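4. Trying out the Gosteck kit

4.1 What comes in the box

I should say up front that we paid for our Gosteck starter kit like everybody else, and the company had no say in this section. It arrived in January: the gripper, the mounts, two wrist cameras and a year of the Hoani software plan. Setup took me one long Thursday (the manual says a morning, which I'd call optimistic!), and most of that went into the camera settings.

The fingers are my favorite part. They're black, broad at the bottom and squared off at the tips, and on small curved things they do a lovely job of getting in close on both sides. Our small purple eggplant became the unofficial test object pretty quickly — it's shiny, it's a bit bent, and it has hardly any flat spots to hold on to. Figure 3a has it between the two fingertips, seen from the wrist. 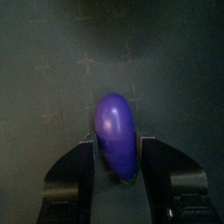
4.2 Working with the full arm

We logged 4000 grasp attempts with the kit, split over 8 kinds of small objects, and I reset the table by hand after every 50. The wrist view was great for lining up the fingers. Glare was the annoying bit, and glossy skins gave the Hoani depth filter a hard time until I turned the exposure way down.

For the wider workspace I ran the arm on a black tabletop with dark curtains behind it. Figure 3b shows the gripper lowered near a small purple ball, with the foam block and the light gray cup close by. I like this layout a lot, though black fingers over a black table did cost us 155 attempts where the software lost track of a fingertip. 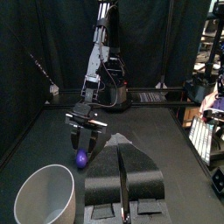 Ullevby Lab for Everyday Manipulation

Figure 3. The kit in use: (a) wrist view of the eggplant between the fingers; (b) the arm over the tabletop.

Lilibeth Lacson ran the same protocol with the Plastent fingers, and we swapped notes on both sets. Hers were softer and more forgiving on round things, but they wore faster at the tips. I'd still pick the Gosteck set for our kind of work, mainly for the mounts — you can take the whole thing off and put it back without redoing the calibration. The price of the software plan after year one is a different matter, and I come back to it in Section 5.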